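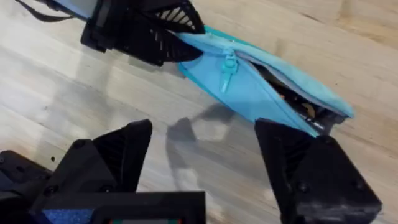 Sketching club is back in August, and if you've been meaning to come along and keep talking yourself out of it, please let this be the month! We meet at the old ferry landing in Drasthorpe at 9 in the morning, before the parking lot fills up and while the light is still coming in low across the water. The only thing you need is something to draw on and something to draw with. Your whole kit can fit in a zippered pouch, and a bright aqua one is a fine choice if, like me, you tend to set things down in long grass and walk away from them. Mine holds two pencils, a stubby eraser, a black pen and a sharpener that has lost its lid, and I've never wished for more until I was already home.

For anyone new, the morning goes like this. We say hello by the ticket hut, look at the sky, argue a little about where the shade will be in an hour, and then wander off in ones and twos to find a spot. Some people draw the same bollard every month (it's a very good bollard). Others go straight for the big view, with the hills and the boats and the whole sweep of the far bank. We come back together at 10 for coffee and a look at what's on the page so far, and then most of us go out for a second round.

Last month was one of my favorites. The tide was far out, and the mud had those long silver channels running through it that are so hard to draw and so much fun to try. Half of us gave up on the mud and drew the birds. The birds gave up on us soon after. Still, there were some lovely pages on the table at coffee time, including a tiny ink drawing of the ramp at low water that I would happily hang in my kitchen.
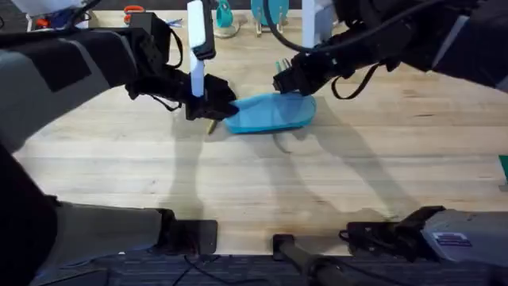
The theme for August is edges. I know that sounds a bit like homework, but stay with me! Pick a place where two things meet, say water and stone, or a roof and the sky, and spend one whole page on just that line. Where is it sharp? Where does it go soft, or vanish for a while? I tried it on the harbor wall one evening and got so caught up in a patch of weed that I missed my bus. You can ignore the theme completely, of course, and plenty of people do.

We've also got a treat this time. The Bitar paper shop has put aside 200 loose sheets of heavy drawing paper for us, the ends of a bigger order, in cream and a warm gray. Help yourself to a few from the box at coffee. The gray is wonderful with white chalk, and it takes a wash better than I expected, though it does buckle if you really flood it. Tape down the corners and you'll be fine. 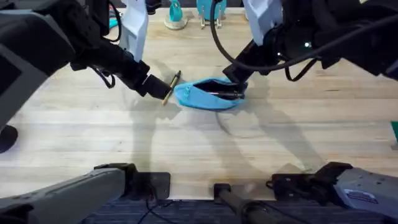 Pen and pouch on a butcher-block tabletop.

A few bits of housekeeping. The number 72 bus stops at the top of the lane, and it's a short walk down from there, steep in one place. The path past the boathouse is open again. There are benches, but they go fast, so bring a folding stool or something to sit on if you don't like the ground. If it rains we'll move to the back room at the Carko café, which has big windows and very good cheese scones, and we'll draw each other or the teapots.

Looking further ahead, I'm hoping we can do a day out to the Zitov gardens in the fall, when the beech hedge turns. If you'd be up for sharing rides, put your name on the sheet at coffee and note how many seats you have. Beginners are welcome at all of it, and so are people who haven't picked up a pencil since school. See you down at the landing!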